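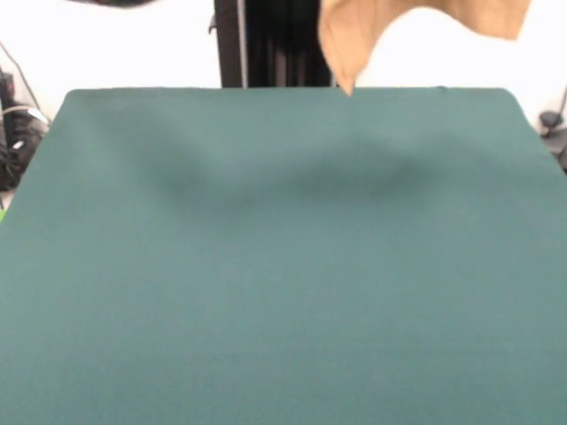 Households that store dried herbs and ground spices for long periods may be exposed to higher levels of mould toxins than those that replace them regularly, according to a study by the Kastness Institute. Researchers examined 400 samples of paprika, chilli powder and nutmeg, collected from home kitchens and from shops. Samples at the institute are sorted on a plain teal-green mat, a matte surface with a muted colour, before they are weighed and sealed. Of the samples taken from homes, 29 contained ochratoxin A at levels above the limit the institute had set for the study. Among the shop samples the number was 5.

The work was carried out with the Atallah Laboratory, which developed the extraction method, and took two years to complete. Paprika was the spice most often affected — in particular where it had been kept in open jars close to a cooker.
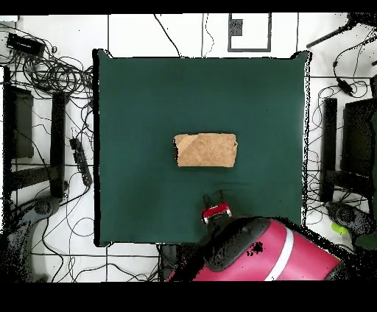

The authors note that spices are eaten in small amounts and that the results give no cause for alarm. They advise keeping containers closed, storing them away from steam and discarding any product with a musty smell.

A second stage, funded by the Rekton Foundation, will begin in October and will cover 1,000 samples, including dried figs and raisins. The findings will be presented at the Stameo food safety meeting next spring.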